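Pamuteck is looking for 17 dogs and their owners to take part in a study of how pets respond to a familiar voice played through a speaker. Sessions run in June at our Mullard site.

**What we need**

- Dogs over two years old, vaccinated and happy with strangers
- An owner who can come on 2 mornings, starting at 9

**What you get**

- Travel costs paid
- A written summary of your dog's results 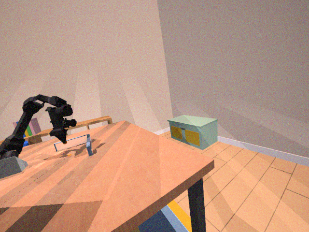 ## How to apply

Write to Precious Mokgethi at Pamuteck with your dog's name, age and breed, and tell us about any hearing problems. We'll reply by the following Monday.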